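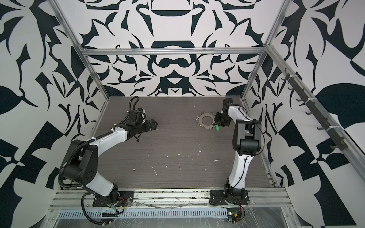 Section 8. Setting Up a Private Event in Ekport

Ekport holds the guest list, the menu and the room plan for one booking. Sales will tell you it plans the party. It stores what you type, so type carefully.

8.1 Enter the booking

1. Open Events and choose New Private Event.
2. Enter the host's name and a phone number that someone answers. An email address alone will be accepted, but don't rely on it.
3. Pick the room. The capacity shown comes from your floor plan settings. If whoever set those up counted chairs and forgot the buffet table, the number is wrong. Measure the room yourself.
4. Enter the guest count. Hosts guess high in May and call back with the real figure the week of the dinner. Mark the count as Provisional until you have it in writing.
5. Press Save. The green check mark means the form was filled in. It does not mean the room is free.

Caution: Two bookings can be saved for the same room and hour. The software shows a small yellow triangle and lets you carry on. Check the day view every time.

8.2 Build the menu

1. Choose a menu template or start from a blank one.
2. Add up to 10 dishes per course. The limit can't be raised.
3. Open Dietary Notes and type each allergy in full. The icons are too small to read on a kitchen printout.
4. Print the kitchen sheet and hand it to the chef.

Note: The Suggested Portions button works from a fixed table. For a retirement lunch of 26 it may come close. For a wedding of 300 with a late bar, ask your chef and ignore the button.

8.3 Take the deposit

1. Go to Payments and enter the amount agreed with the host.
2. Choose Refundable or Non-refundable. The default is Refundable, whatever your contract says.
3. Send the receipt, then open the Sent folder to see that it left.

Caution: Canceling an event deletes its seating chart with no warning. Export the chart first.

Automatic reminders to hosts are covered in Section 9. Leave them off until you have read it.

Section revised July 5, 2021, by Amerley Amegashie. Send corrections to Åsmund Vik.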